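Week three of my side project at Huver, which is reading robot demonstration data all day so that the people who train on it don't have to. A thread, with complaints. Oct 29, 2026

First, the setup, so everyone can tell me I did it wrong. One arm, one person driving it by remote control, simulated kitchen-and-living-room sort of place. You drive, it records, later a model tries to copy you. In the brochure this is called "teaching."

Two views from the set I'm working through, both rendered:
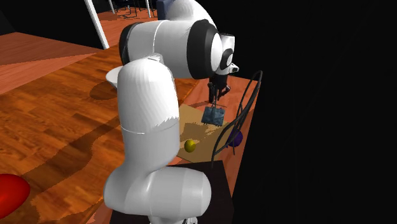
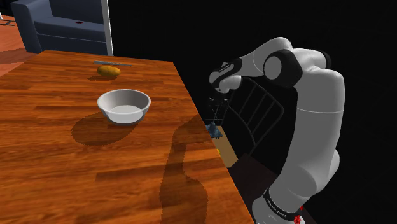
My problem is with the word teaching. When I teach my nephew to put something in a bowl I can tell him why. I can tell him the bowl matters and the board doesn't. The arm gets joint angles and pixels, and we cross our fingers that the part we cared about is the part it picks up.

People in my replies already: "but that's how kids learn, by watching." Kids also get to ask. They get to do it badly and look up at your face. Find me the column in the log for your face.

OK, specifics. Flirness sells the remote control rig we use. I like it fine. The handle is light, the lag is low enough that I quit noticing it after a day. What I don't like is the claim on their sales page that an untrained person gives "expert demonstrations" within the hour.

I was an untrained person in August. I have my first hour saved. It is a person who can't tell depth from size, creeping down toward a thing, stopping, going sideways, creeping down again. Expert is a strong word for that.

And all that creeping is in the data! A model trained on my first hour learns to hesitate. It has no idea I was hesitating because I'd lost track of where the fingers were. It thinks the stop in midair is part of the job.

You can filter for that, sure. Cut every pause longer than some threshold. I tried it. Some pauses are a confused driver and some are a careful driver lining up a grasp, and in the log they look the same. I threw out good work with bad and had to put it back by hand.

So now I label pauses. This is my life. There's a spreadsheet.

Next complaint: the number everyone quotes. "It learned the task from 100 demonstrations." From whom? One driver, 100 times, is one set of habits 100 times. I always come at things from the same side, and I didn't know that about myself until I plotted it.

I asked for a second driver and got one. Her runs are better than mine on nearly every measure, and when we mixed them in, the trained policy got worse. It had two ways of starting and would dither between them. Averaging two good answers can hand you a bad one — anyone who has split the difference between going left and right of a tree knows this.

The fix people suggest is more data. It is always more data. We went from 100 runs to 300. Did it help? Yes, a bit. Did it help as much as throwing out my worst afternoon? No. I have the plot and will post it when I'm allowed to.

Somebody asked why anyone bothers doing this in simulation at all. Fair question. Resets are free, for one. If I knock something off a table I press a key and it's back. On the real bench at Kosutberg you get down on your knees and feel around under the furniture.

Also, in simulation you can know where everything is to the millimeter, so you can score a run without a human squinting at it. That's the honest case for it and I buy it.

The weaker case is that what you learn in there carries over. Look at the shadows in that wood in the second view. Jagged little edges, big dark arm shape lying across the planks. A model trained on nothing but this has seen a great deal of that kind of shadow and none of the kind in my kitchen at 4 p.m. with the blinds half down.

"Just randomize the lighting." We do. We randomize the lighting, the textures, the camera position. I have watched a table turn green. It helps until it doesn't, and I haven't met anyone who can tell me ahead of time where that line is.

Soft stuff is worse. Anything baggy or floppy, I distrust by default in a simulator. A rendered thing can look like a bag and behave like a brick. Then you go to the real bag, it folds the wrong way over one finger, and your lovely policy has never met a fold.

Let me be fair for one post, then I'll go back to being unpleasant. Hand guiding, where you grab a real arm and move it through the job yourself, has the same problems and extra ones. Your own hands are in the camera view. You lean on it. You move it in ways its motors can't repeat at speed. Remote control is cleaner data, and I'd pick it again.

I did hand guiding for 7 weeks at Morris, before Huver. We taught an arm to set trays on a shelf. It worked very well as long as the shelf stayed where it was. Then someone moved the shelf a few inches to get at an outlet, and the arm went on placing trays onto the memory of a shelf.

Nothing in our demonstrations said "shelf." They said "here." Every one of us who moved that arm was thinking about the shelf, hard, the whole time, and none of that thinking went down the wire.

Which brings me to the thing I'd like to see on every one of these demo videos. Three numbers, please:
How many runs did you throw away?
How many people drove?
What did you move between training and the test?

If the third answer is "nothing," you've built a tape recorder. A tape recorder can be useful! Factories ran on those for decades. Please stop calling it learning and charging accordingly.

Reply from someone who sells these: "customers don't care what it's called." They care when they change the color of the bins and it stops working. Then they care a lot, and they call the person who drove, who is me.

I'd also like the failures saved. Right now a run that goes wrong is normally deleted, so the model only sees a world where grasps work. It never sees a driver recover from a slip. Then it slips on its own for the first time and it's out in the woods with no map.

We started keeping slips last month. I drive badly on purpose, then fix it. It is much harder than it sounds. Pretend mistakes look pretend, even to me, and I suspect the model is learning what a person looks like when they're acting clumsy.

So I've begun going through my August hour for the real ones. Turns out my worst driving may be the most useful thing I've recorded, for the recoveries at least. I take no pleasure in telling you this.

Someone wants to know how long a single run takes me. Depends on the job. A simple pick and place is quick. Tasks with several objects drag, and by the end of a session I'm cutting corners I'd never cut at the start. Time of day ought to be a field in the log. I've asked for it twice.

A question I can't answer, so if you work on this please do: how do you write instructions for drivers? Ours used to say "complete the task naturally." I have no natural way of operating a robot arm. It has joints where I don't have joints.

We rewrote them. Now they say which object goes first and which side to approach from. The runs are far more alike and the policy is steadier. But at that point I've written down the steps in plain English, and I do wonder why I'm not handing the steps to a programmer and going home.

(I know why. The programmer would need to know where the object is and how it's lying, and the learned part does handle that better than what we had before. Credit where due. I said I was sceptical, I didn't say I was blind.)

To the person asking if they should buy the Flirness rig for a small shop: ask them for a trial with your own parts, on your own table, driven by the person who'd really be doing it. Skip the showroom. Then move the table and run it again before you sign anything.

And ask what file format the recordings come out in. I didn't. I've lost the better part of three days to converting ours.

Muting this for the evening. I have a folder of pauses to label.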